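Two Arms, One Table: What Our Policy Learned

By the end of November I had 900 demos on disk and a policy that was pretty good at one thing -- going for whatever was closest. So my question for this half of the project got smaller. Does a wrist view help an arm stay out of its partner's way when both want to work in the same spot?

I trained two versions with the Saminura code base. One got only the overhead view, the other got overhead plus wrist. Same demos, same 6 hours of training, same black table.

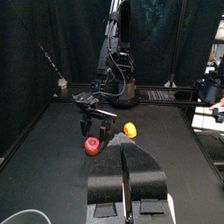
Figure 2. Wrist view with the other arm's gripper across the table and two small objects between the grippers.

The wrist version won, and I was kind of thrilled! It waited more often when the other gripper was already in close, and I hit the stop button a lot less. The overhead one kept barging in (I started calling that "the Vinadell move," after our lab's old baseline, which did it constantly).

It's still slow, though. Sometimes both arms hang back and neither one goes. I tried adding a random pause, which helped a bit but made the motion look jumpy. Next term I want to get up to 1,000 demos and put more of the hesitating cases in.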